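The Plalach build: gallery

Posted 17/10/2018

Well, it's finally time for the gallery I kept promising everybody! I've been writing about the Plalach since April, mostly in long grumbly posts about screws, and the commonest complaint has been that there's hardly anything to look at. Fair enough. So this page is mostly for the people who asked, plus my mum, who still thinks I'm making a lawnmower.

Quick recap if you've landed here from somewhere else. The Plalach is our home-made pair of grippers, one for each hand, and the idea is that you do ordinary household jobs while holding them so that an arm can later be taught to do the same jobs. Folding cloths is what we started with. I picked folding thinking it would be the easy one (ha!). The arm itself is called Gruvura and it lives at my end of town, half bolted together and waiting on a shoulder bearing. The grippers are the part that works, more or less, so they get the gallery and Gruvura can have its own page when it has earned one.

We build in the shared workshop at Gerness, which is really one long room with desks down it and too few sockets. You book by the half day and you tidy up after yourself. I do most of the printing and Zachary Lemieux does the wiring, and neither of us is any good at labelling boxes.

A few words on the fingers before you scroll, because I've had more messages on those than on everything else put together. We're on version 7. The first ones were plain hard plastic and they slid off fabric as if it had been buttered. Then we tried rubber from a bicycle inner tube, which gripped so well that it wouldn't let go again, and you'd end up shaking your hand over the table like somebody with sticky tape on their thumb. What we have now is two black pads with a fine mesh texture, set at an angle so they make a V. They pick up a single layer of cotton nicely. Two layers is a bit of a lottery. The rounded grey body behind them takes 21 hours to print if I don't rush it, and I have learnt not to rush it.
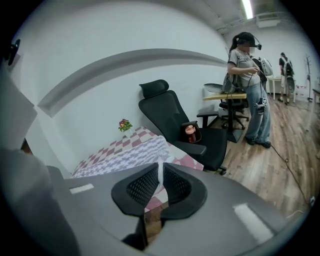
Zachary Lemieux: I'd still go back to the version 5 pads for anything thicker than a tea towel. The mesh is lovely on thin stuff but it fills up with fluff, and once it's full you may as well be using spoons. Also, please tell people to route the cable along the forearm before they glue anything. I've had to cut two of these open.

He's right about the fluff. I keep an old toothbrush in the box now and give the pads a scrub between goes. As for the cable, yes, route it first, glue it second, and leave yourself more slack than you think you need. Our first set had cables so short you had to work with your elbows tucked in, like eating dinner on an aeroplane.

The other thing people ask about is the white cubes with the black square patterns on them. They're there so that the position of each gripper can be worked out from a picture, whichever way you've got your hand turned. I print the patterns on plain matt paper and stick them down with a glue stick. I tried glossy photo paper first because I thought it would look smarter, and it was hopeless, every lamp in the place bounced off it. Matt paper, glue stick, press the corners down hard. If a corner lifts, peel the whole thing off and do a new one, don't try to patch it.

Weight was the big surprise for me. Holding one gripper for a minute is nothing at all, but do it with both hands out in front of you for a whole session and you'll know about it the next morning. We've got the pair a good bit lighter by hollowing out the bodies and swapping the steel hinge pin for an aluminium one, which came from Lavoie, the little parts shop by the canal (they let me rummage in the offcuts tray, and I could happily spend a day in there). I'd like to get them lighter again before winter.
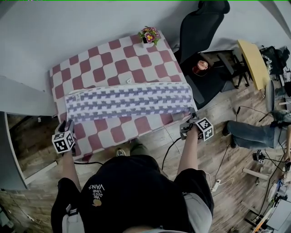

Both grippers at the table, with the zigzag cloth folded across the checked one.

Still to do: a proper trigger spring, as the current one comes out of a clothes peg, a softer strap for the palm, and something to stop the cables wandering all over the floor. I've got 4 spare sets of pads printed, so if anyone local is building a pair and wants some to try, give me a shout and I'll leave them on the shelf at Gerness with your name on. Part files are on the downloads page, the version 7 fingers are in the folder marked 6, sorry, I'll fix that when I get round to it.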